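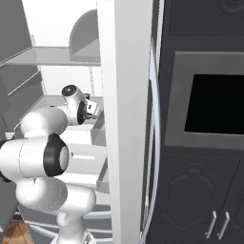

Lista de revisión de la cocina comunitaria Dondura
Ronda de marzo, antes de abrir a las 13 h
Expediente 3764

Gracias de corazón a quienes dejaron todo recogido la noche anterior, que así da gusto empezar y se trabaja mucho mejor.

1. Extintores: CORRECTO
Los dos en su sitio y con la aguja en verde. Al de la entrada le habían colgado un delantal encima - ya sé que el gancho queda muy a mano, pero busquémosle otro lugar, por favor.

2. Campana y filtros: PENDIENTE
Hay grasa en las esquinas. Los filtros Jimetti admiten lavavajillas, así que con una pasada esta semana quedarían estupendos.

3. Cámara fría: CORRECTO
Marcaba 4 grados al abrir y lo mismo al terminar la ronda. La goma de la puerta empieza a endurecerse por abajo; de momento cierra bien, lo miramos otra vez en la próxima.

4. Salida al patio de Bratislow: NO CONFORME
Encontré cajas de verdura delante de la puerta, y eso sí que no puede ser, ni siquiera cinco minutos. Las aparté yo y la puerta abre sin esfuerzo.

5. Llave del gas: CORRECTO
Accesible y rotulada. La prueba con agua jabonosa no dio burbujas.

6. Botiquín: INCOMPLETO
Faltan gasas y crema para quemaduras. El pedido a Demissie ya está hecho y suele tardar unos 4 días.

7. Suelo junto al fregadero: PENDIENTE
Una baldosa baila un poquito. He puesto cinta amarilla - pisad con cuidado hasta que venga el albañil.

Los puntos 2, 4 y 7 se vuelven a mirar en la próxima ronda.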